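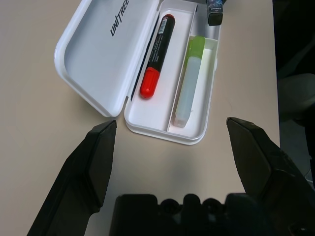
Ticket 1287 – white pencil case, won't close with full set
Opened by: Narendra Semwal
Site: Bremwood, upstairs desk room
Category: supplies / kits
Priority: low (was normal)
Status: closed, one follow-up

Problem as reported
Lid on the white flip case stops short of the catch. Happens with marker, green-cap tube and memory stick all in. Was told it "used to fit". Need the case shut for the shelf at Norkalar, open ones get sent back.

8:40 am
Emptied it. Lid goes down fine with nothing inside, clicks. So hinge is OK, not warped. Wiped the tray anyway, bit of eraser crumb in the corner.

8:55
Marker only, wide side. Closes if it's laid down properly. If the back end rides up on the rim – no. Red cap toward the hinge side is the way it wants to go. Tried it the other way around, cap sticks up just enough to catch.

9:05
Added the tube with the lime green cap, narrow side. Closes, but you have to push the tube down flat first. It likes to sit up on the divider. Did it 20 times open and shut, popped open 2 times, both when I hadn't pushed the tube down.

9:20
Now the stick. This is where it goes wrong. Put it on top of the marker = gap. Put it on top of the tube = bigger gap. Across the divider = forget it. Asked on the Prultard supplies list if anyone has a packing card for this case. No reply yet.

Checked the shelf sheet while waiting. 51 cases listed, ours is down as "marker, tube, stick" with no order given. Somebody typed "Jasińska layout" in the notes column, can't find what that refers to. Left it alone.

10:10
Reply from Prultard. Stick goes in FIRST, flat on the bottom, then the rest. Makes sense, I'd been doing it last. They also say to leave the cap on the stick, ours has no cap in the bag so skiping that.

Took everthing back to the table to redo it in their order.

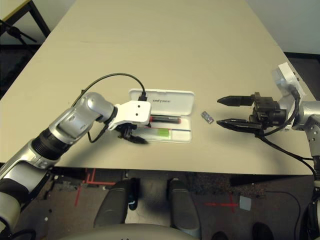
Case open in the middle, small rectangular piece (looks like a USB stick) still out on the table to the right.

10:25
Stick flat in the narrow side at the bottom end, long way along the tray. Tube after it, slid up so the two don't overlap. Marker last in the wide side, red cap toward the hinge.
Lid down. Clicked first go.
Shook it. Stays shut. Rattles some, don't care.

10:40
Repeated with the stick in the wide side under the marker, just to know. No good, marker rocks on it. So narrow side only.

Fix
Order is stick, tube, marker. Stick and tube share the narrow side end to end, nothing stacked. Marker gets the wide side to itself. If the lid won't click, don't lean on it – open up and check the tube isn't riding on the divider.

Not tested
Any other marker. A fatter one might not clear the lid.

Follow-up
- packing order typed up, one copy taped inside the cupboard door, one sent to Norkalar
- shelf sheet: changed our line to the new order. Still dont know what the Jasińska note is, asked, waiting
- cap for the stick: anyone at Bremwood seen it? Check the desk drawer before ordering anything

11:15
Norkalar says OK to send as is. Closing this. Reopen under same number if the lid starts up again.
N.S.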